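I get the same handful of emails about my homemade salad dressings every summer, so I've finally put the answers in one place!

**How long does it keep?**

Mine lives in the fridge door and gets used up within the week. If there's fresh garlic or herbs in it I'm stricter, and it goes after three days.

**Why does mine split?**

It's oil and vinegar, it wants to split! Give it a good shake. A teaspoon of mustard helps a lot (I use a smooth one, the grainy sort doesn't do much for me).

**What do you keep it in?**

Squeeze bottles, always. I used to use jam jars and got oil all down the cupboard.

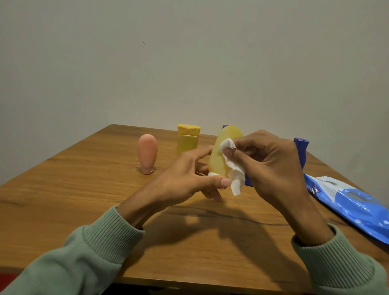
Wipe the neck every time you put one away or the lid goes gummy, and don't fill it right to the top, you need room for shaking.

**Can I swap the vinegar?**

Yes, go for it. Cider vinegar is lovely with anything cabbagey. Rice vinegar is milder, so I put in a bit extra and a pinch less sugar. My friend Mio Morikawa leaves the sugar out completely and hers is very good, annoyingly.

**Is the lime one coming back?**

I took it down in August as the amounts were wrong (sorry to everyone who made it!!). I'm testing it again and it'll go up when I'm happy with it.

**Can I double the recipe?**

You can, but taste it before you add all the salt.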